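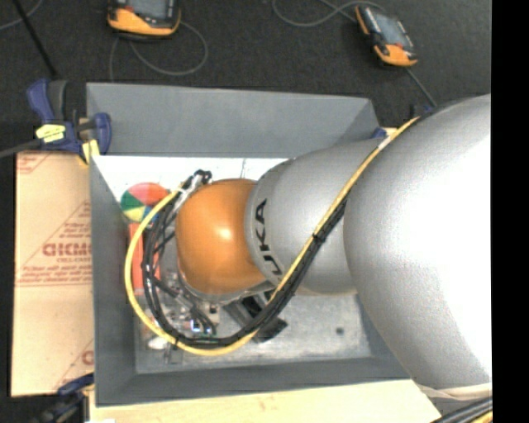 Figure 6. Robot arm over the picking bin, cables tied along the arm, bin held by clamps.

6.2 Fixing the bin and checking the cables

The Bemmont picking kit works only if the bin stays in the same position as during teaching. Do these steps before every first run, also after you change the gripper.

1. Stop the robot and put it in manual mode.
2. Place the bin on the board and push it against your reference marks.
3. Fix the bin with bar clamps. Tighten by hand - do not use a tool on the handle.
4. Follow the cables along the arm with your eyes. They must be tied together, with a free loop at the tool.
5. Move the last joint slowly to both ends of its range. The loop must not become tight.
6. Open the Potedell software, choose "Bin check" and wait for the message "Bin 574 OK".

Note: Keep at least 65 mm between the clamp handles and the path of the gripper. The software does not know where your clamps are.

CAUTION: Danger of crushing. Only 2 persons may be inside the cell in manual mode, and each must carry an enabling switch.

If step 6 gives an error, repeat from step 2.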